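# About us

Norurent is a small workshop which sets up, looks after and repairs gripping tools. We are in Miklow, in the building of an old joinery, and we rent and service hand-held grippers and the fixed cells that use the same fingers. Our customers are mostly people who must handle soft things: clothes, bed linen, towels, bags. Soft things are difficult for a gripper, and for this reason the customers come back to us.

The firm was started by Miroslava Gajdoš. Before that she repaired knitting machines, and she still keeps her old drawer of springs under the first bench. She does the final check of every tool herself and she signs the card. If you call with a technical question, it is very probable that you will speak with her.

## The tool we know best

Most of our work is with one type of gripper, a black body with two parallel jaws which are moved by linkage arms. On the inner side of each jaw there is a ridged finger pad. It is a simple machine, but it has a few places where it likes to go wrong, and we have learned them slowly.

The first place is the pads. The ridges hold the cloth, and when they are worn or full of lint the cloth slides out, usually a corner at a time. We clean the pads with a soft brush and warm water with a little soap, never with solvent. When the ridges are no longer sharp to the fingernail, we change both pads together. A new pad against an old one gives a grip that pulls to one side, and the customer then thinks that the jaw is bent.

The second place is the screws of the linkage. They must be tight enough that there is no play, and loose enough that the arm falls by its own weight when we disconnect the drive. We tighten them by hand in small steps, left and right in turn, and we mark the position on the card.

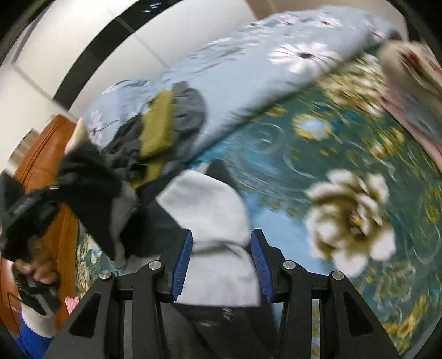
After the mechanical part comes the test with cloth, and it takes longer than customers expect. A jaw can close perfectly on a steel gauge and still lose a sleeve. We try thin fabric and thick fabric, one layer and then a fold, and we pay attention to straps, cuffs and anything knitted, where a ridge can catch a loop. We set the closing force as low as we can while the cloth still stays in the pads. If the force is too high, it leaves a mark on the fabric and the linkage becomes tired too early.

We write down every setting. Our service book has at this moment 1,470 entries, and when a tool comes back after a year we can compare it with its own history. Many repairs are found in the book before the tool is opened.

## How a service goes

1. You send us the tool, or you bring it. Please leave the old pads on, also if they are damaged. We want to see how they are worn.
2. We inspect it and call you with a price. Without your agreement we do not begin.
3. We clean, replace and adjust, and then we do the cloth test.
4. The tool rests 24 hours and we check the screws again.
5. You receive it back with the card, the worn parts in a bag, and 2 spare pads.

For fixed cells we come to you. The longest job of this kind was for the laundry in Pickering, where three stations fold towels and each one had been adjusted by a different person. We made one setting sheet for all of them, and it still hangs on the wall there. We return every October to clean the rails and to look at the fingers.

## Weladwood

Weladwood is our name for the training bench, built from the beech worktops which the joinery left behind. On it you can learn to change pads, to find play in a linkage and to do the cloth test in the same way as we do it. A course has three places, so that each person has a tool in the hands the whole time. You may bring your own gripper and also your own difficult fabric. We like difficult fabric very much.

## Visiting us

The entrance is from the yard, through the green door. Please ring and wait a little, as we can be at the back with the compressor running. For deliveries, write the serial number of the tool on the outside of the box.

Page last revised 26 March 2018.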